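Home | Grants | Reports | News | Contact

Pollstead Family Housing Program
Second progress report to the Celton Fund
14 August 2019

The fund asked whether the rent deposit scheme is keeping families in their homes. My answer is that we can't say yet, and I would be wary of anyone who claims otherwise. We have received 878 applications since March. That number looks good on a slide, but it tells you how many people are short of money in Pollstead and very little about what our loans do for them.

Zivo, the firm handling the payments, reports that deposits now reach landlords in 5 working days. Our own records say longer. Both sets of dates can't be right, and I have asked for theirs in full.
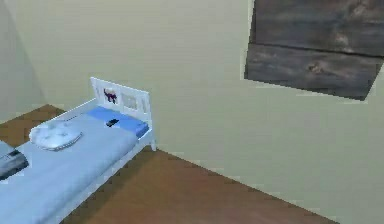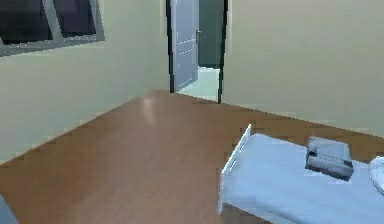
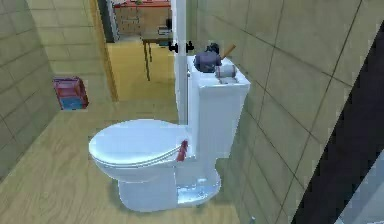
Bedroom, bedroom doorway and bathroom.

Valter Macedo
Program Manager, Tenancy Support

The Yu Street office has lost two of its four advisers. Those who remain are doing follow-up calls in the evening, and many calls go unanswered. A family that doesn't pick up is marked "no concerns" in the current system – a habit I want stopped before the next report. Silence may mean they are settled, or it may mean they have moved.

Spending is under budget, mostly on account of the empty posts. I don't count that as a saving. We ask to carry the money over and put it toward home visits, starting with the families who have missed a repayment.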